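Your questions about hiring the Tirkum Room

By Marwan Harb
October 8, 2025
8 comments

Hello, and thank you for all your kind emails! The same few questions keep coming up, so I've put my answers together on one page, and I hope it saves you waiting for me to get round to my inbox.

How do I book?
Ring the Stonbridge office or drop me a line, whichever you find easier. I'll pencil you in for a week while you check with everybody else (I know how long that can take with a big family), and after that I do need a yes or a no.

Can we bring our own food?
Please do! There's a fridge, a decent oven and plenty of plates. If you'd like someone else to do the cooking, Kazemi on the corner will deliver trays of rice and salads, and they like 3 days' notice.

Is there parking?
A little, behind the building, though it fills up early on Saturdays. The Tudau Street car park is a short walk away and free after six.
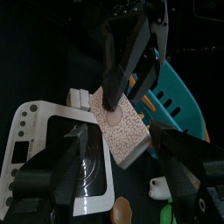 What if we need to cancel?
Tell me as soon as you can and I'll move your deposit to another date without any fuss. November is nearly full already, so do have a second choice in mind.

Can we stay late?
Until eleven, and music off by half past ten, please, as we have neighbours with small children and we'd like to stay friends with them.

Share (3)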